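Home Talks Slides Workshops Archive Contact

Wednesday, January 15, 2025
By the author

Speaker notes: Gray Is a Color and It Is Out to Get You
Talk for the evening decorating class, Skanau branch library

[Wait for the coats to settle. Slide 1, title only.]

Good evening. I paint the insides of houses for a living, and I have spent a good part of my working life in rooms with people who are upset about gray. Nobody warns you about this in the trade. You expect arguments over red.

Tonight is about choosing a neutral paint color and still liking it in August. I'll talk until the tea arrives, then take questions. If you have a specific wall that is causing you grief, save it for the questions. I will want to know which way the window faces, so be thinking about that now.

[Slide 2, the paint rack.]

The usual story goes like this. A couple decides the living room should be "just a plain gray." They go to the store. There is a rack, and the plain grays take up most of it. They bring home a fistful of cards, hold them against the old yellow wall under a ceiling light at nine at night, and pick the one with the nicest name. I arrive, I paint it, and the next morning I get a phone call asking why the room is purple.

The room is gray. It is the gray on the card. The card was lying, in a small polite way, and so was the ceiling light.

PAUSE. Somebody usually laughs here who has a purple living room. Let them.

[Slide 3, undertones.]

Almost every gray you can buy leans toward something. Blue, green, violet, brown. The word is undertone, and you can ignore it on a card but you can't ignore it on four walls, where it has company. Walls bounce light at one another. A lean that you could hardly find on the card gets passed from wall to wall until the sofa has caught it.

How to find the lean:
Lay the card on a sheet of plain white printer paper. Look again.
Then put it next to other grays. A gray on its own looks innocent. In a lineup one of them is suddenly lavender.
Look at the darkest color on the same strip. The family resemblance is stronger down there, and it will tell you what the pale one is hiding.

The Yurchenko fan deck is good for this, being arranged by family. The Vurketti cards are arranged by mood, and I have never once been in the mood they describe. Pass both decks around now. Please send them back. Last year one went home with someone.

[Slide 4, windows. Go slower.]

North-facing rooms get cool light for most of the day. A cool gray in a north room will look like the inside of a filing cabinet. Some people want that. I painted one for a dentist and he was delighted.

South-facing rooms forgive nearly everything. East rooms are lovely at breakfast and go flat after lunch. West rooms do nothing all day and then turn orange at dinner, so if you eat in there, judge the color at dinner.

The bit I most want you to write down: a single wall in a single color is not a single color. The end near the window is paler. The far end is darker. Behind the door it is darker again. I have been asked to come back and repaint "the dark patch," and the dark patch was a bookcase standing in the light. I charged for the visit. I did not charge for the advice, which was to move the bookcase.

[Do the thing with the folder here – hold it flat under the lectern lamp, then lift one side. If the lamp is broken again, skip it and describe.]

[Slide 5, sheen.]

Matte hides bumps and shows fingerprints. Satin hides fingerprints and shows bumps. Gloss shows everything, including you. With grays, sheen also changes how light the paint looks, because the shinier it is the more of the window you see in it. The same color in two sheens will look like two paints. If you're touching up a wall and you can't remember which sheen you used, you are repainting the wall. I'm sorry. I've done it in my own hallway.

Flat paint in a house with children: no. I say this every year and every year somebody stays behind to tell me theirs are very careful.

[Slide 6, samples.]

Do not paint your sample straight onto the old wall. The old color will argue with it. Paint a big piece of poster board, 2 coats, and leave a white border. Tape it up, live with it, move it. Look at it in the morning, in the afternoon and with the lamps on. If there is a dark corner, put it in the dark corner.

Buy 2 samples. People buy 8. With 8 on the wall you aren't choosing a color any more, you're running a museum. I have seen a dining room where the patches stayed up so long they were dusted.

Bulbs: change them before you choose the paint. Warm bulbs will push a gray toward beige and cool ones will push it toward the dentist. Whatever the box from Erneletti says about "natural daylight," hold the board under it and see for yourself.

[Slide 7, trim. Only if time.]

White trim next to gray walls. White also has undertones. I know. A creamy white beside a blue gray looks like it needs washing. Match cool with cool, warm with warm, and if you can't tell, paint the trim the same color as the wall in satin and tell visitors it was a decision.

Cut the section on ceilings. It ran long last time and the tea went cold.

[Last slide. Leave it up through the questions.]

Ask the room to name the color before I say anything. Usual answers: silver, slate, dove, "landlord." Take a few and don't correct anybody. Then ask the left side of the picture and the right side separately and watch them disagree. If it goes quiet, ask who sees lavender. Handouts are by the door, and the fan decks, please, come back to the front. 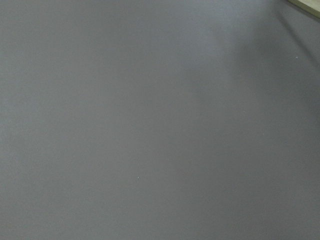
Last slide: a smooth gray surface, paler at upper left, in soft shadow on the right.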